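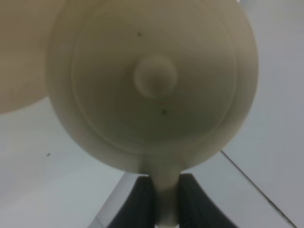 Figure 1. Circle inside a circle: a cream-colored round face with a thin raised ring near the rim.

Week 8: Light, shade and edge in pencil drawing
Evening course, Omholm Adult School
Notes by Viktória Bíró

Please read these notes before class and bring your two February sketches. We will correct them together.

1. Value before line
Many students begin with a strong outline and later try to fill it. The result looks like a coloring book. I ask you to begin with value, which means how light or how dark a place is, without thinking of its color. Half close your eyes until the small details are gone. Draw first the large shapes of light and dark that remain.

Make a value scale of five steps on the side of your paper. The lightest step is the paper itself. The darkest step should be as dark as your 4B pencil can go without shining. Most objects in a room with soft light need only the middle three.

2. Form shadow and cast shadow
A form shadow lies on the object, where the surface turns away from the light. On a round object it begins slowly, so its edge is soft. A cast shadow falls from the object on some other surface. Close to the object its edge is usually sharper, and farther away it becomes softer.

Students often make both kinds with the same pressure. Use the side of the pencil for the first, and keep the point for the second.

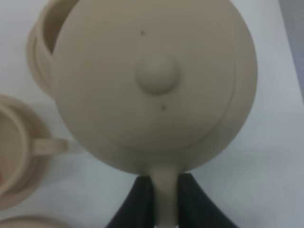
Figure 2. Unglazed teapot from above. The tone gets darker slowly toward the lower right edge.

3. Lost and found edges
When two neighboring values are almost equal, the edge between them disappears. We call this a lost edge. Please leave it lost! A pale object on a white table will have several such places, and the eye of the viewer completes them without help.

A found edge is where light meets dark clearly. Choose one or two for the whole drawing and put them near the part you want people to look at.

4. Exercise in class
Put one plain object on white paper, with one lamp from the left. Draw for 15 minutes with no outline and no eraser. Then change seats and draw the same object again from the other side. Emese Antal will go around with the gray cards for comparing values.

5. Homework
One egg, one cup, one folded cloth - each on a separate sheet, same lamp. Write on the back where the lamp was standing. Hand in by Wed 18 June, in the flat box in room 442.

Reading: Boros handout, the part on reflected light only.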